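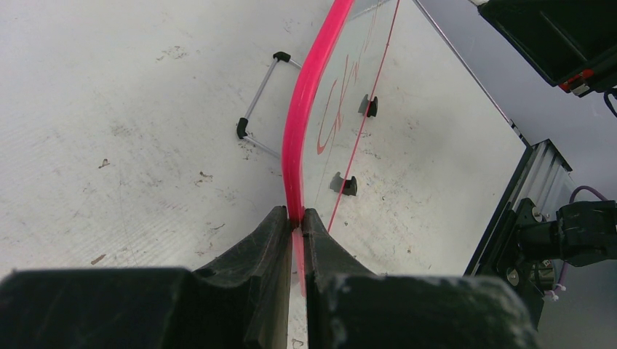

I don't trust message boards. Every kitchen in Tondthorpe seems to have one now, and I can't see that anyone's dinner is better organized for it.

Ours is a Zutik. Someone writes on it in red, someone rubs at it with a sleeve, and by June the words are a stain. 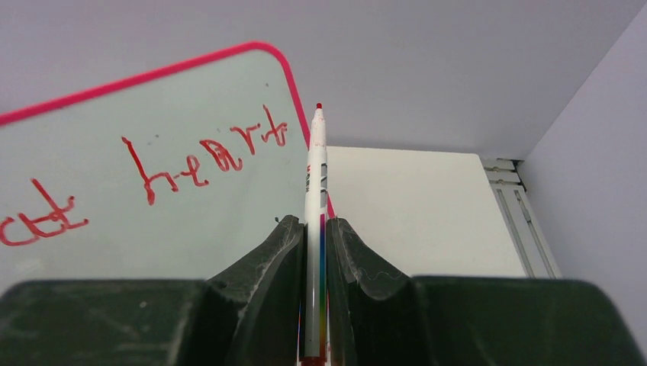
Reading time: 5 min, 219 words a page

The shops say a board "brings a home together." So does a door you can knock on. I've bought more than 30 markers over the years and I still find out about the dentist the night before.

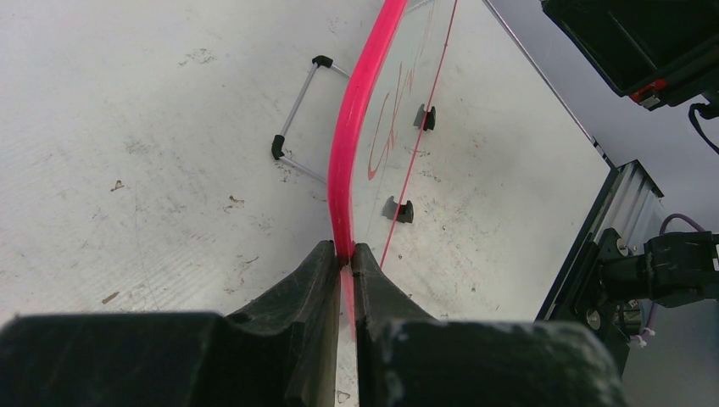 Does a bigger board help?
Mostly it gives you more room for things you won't read. 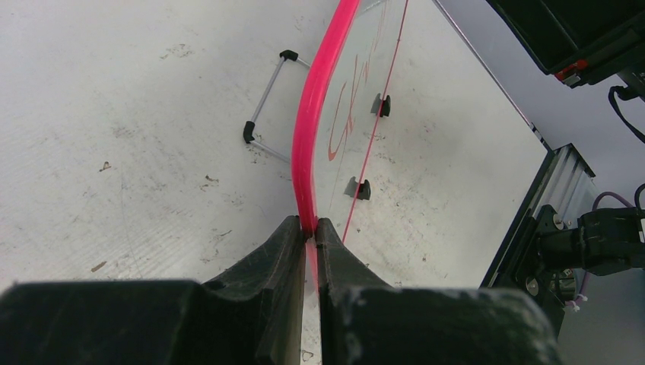

What I'd keep

A marker, maybe, and the back of an envelope. Prosser sells a planner with 696 little boxes, and I can't picture the family that fills them. Lativen has a cheaper one. Leave that in the store too, and tell people what you need while they're standing there.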